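2020-08-15

Finished the back room at Kedside, if you can call it finished. I have called it finished before, in January, and then spent the spring tripping over an extension cord.

The power strip is up on the wall now, screwed in vertically over the table. I was against it. The article that started all this claimed that getting the outlets off the floor "changes how you use a room," and I don't believe a strip of outlets has ever changed anything except where the plugs go. Still, I can see it from the chair, and the little red light near the top tells me whether it's live without my crawling around. I'll give it that much.

It has six outlets, two across and three down, and I already doubt the spacing. Anything with a fat adapter is going to cover its neighbor. The package talked as if you could run a small hotel off it. We'll see how many I can use at once when the printer goes in with that brick it comes with. The switch is down at the bottom, where I'm sure to bump it reaching for something, and then I'll spend half an hour thinking the power is out.

The wall is a sore point. Hakamix paste was supposed to lift every mark from white paint "in a single wipe." I did a good deal more than a single wipe. There are still smudges to the left of the strip and more below it, and the paste cost me $19. I suspect it's toothpaste in a bigger tube. The next step is repainting that part, but then the new white won't match the old white and I'll have a clean rectangle to look at instead of a dirty wall. I may leave it. A person who comes into that room to inspect the paint is welcome to bring a brush.

I do like the table, and I was ready not to. I went to Fankhauser expecting to be talked into something with drawers. The one they wanted to sell me was close to $2,000 and had a lamp built into it, and I asked what happens when the lamp dies and got no real answer. Came home with plain light wood, the grain running the long way, and no drawers at all. The sales pitch was that pale wood "opens up" a room. The room is exactly as big as it was. It is brighter, though, and maybe that's all they meant. I haven't decided about oiling it. Half the advice says oil it right away and the other half says oil will turn it orange, and both halves sound very sure of themselves.

Then there's the fish. I hung the little blue card on a thin metal hook off the top tab of the strip, a pink cartoon fish, and I don't know what to say in its favor. I had read that a work area should have one cheerful thing in it. I don't believe that either. But the tab had a hole and the card had a hole and I had the hook in my hand. I took it down after lunch because it looked silly, and then the wall looked worse, so back it went. If it swings every time I pull a plug, it's going in the drawer in the hall.

Pluvanov sent another email about their cable channels. About 50 feet of plastic trim, they say, and the whole house is tidy for good. My cables hang where they hang. I looked at the price and at the sticky backing and thought about the towel hooks in the bathroom, which were also sticky-backed, and which lasted 7 days. Deleted it. I'd like to see one of those channels after a summer with the windows open – mine would be on the floor by the first hot night.

Still to do: tighten the lower screw on the strip, find out if the printer brick really blocks the one under it, decide about the oil. Also take the old extension cord out to the garage, though I notice I've put it by the door and walked past it all evening.
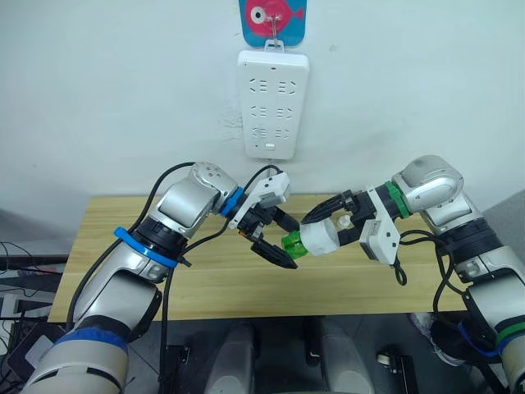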